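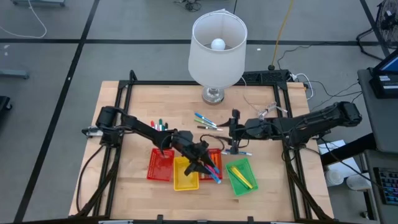
Omprakash Tomar

Search this project Go

2 min read

# Skilter marker-sorting set

Skilter is a two-arm bench cell built in a shared workshop. This card covers the sorting recordings made on it through May. The task is to pick pens and markers off a butcher-block top and place them in slotted plastic baskets.

## Contents

- 785 episodes, one folder each
- 4 video streams per episode
- joint positions and gripper state for both arms
- operator notes as plain text, where any were written

Milusska is the logging script. Weltar is the replay tool and reads the same folders without conversion.

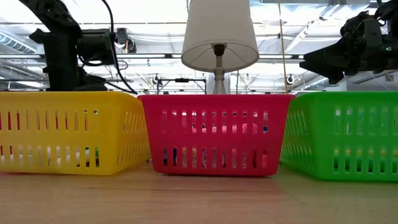 Basket assignment is stored per episode in `targets.json` and should be read from there. Color alone does not identify a basket, as some layouts use two red ones. From a low viewpoint the contents show only in pieces through the slots, so the fixed streams are a poor source for fill state. Use the wrist streams for that.

## Known problems

Wrist exposure is locked at startup. Bright backgrounds clip and label print on the barrels may not be legible. Marker starting positions are not logged. Grasps on parallel markers fail more often than grasps on single ones, and failed attempts are kept with `success: 0`. 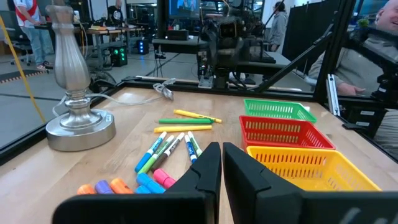 Fig. 3. Wrist view, fingers over the marker pile.

## Replay

Run `weltar play <episode>` with the arms powered off for a dry check. The frame must be bolted down before live replay. Joint limits are in `limits.yaml`; edit them if your mounts are spaced differently.

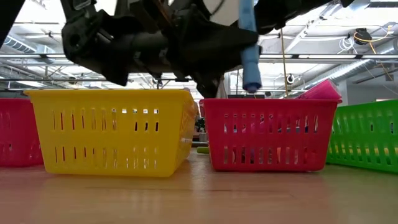 Sharon Obura replayed a batch on her own frame and reported that the right arm lagged the log until she raised the controller rate, after which the two matched. Her settings are in `contrib/rates.yaml`. They have not been tested on the original cell.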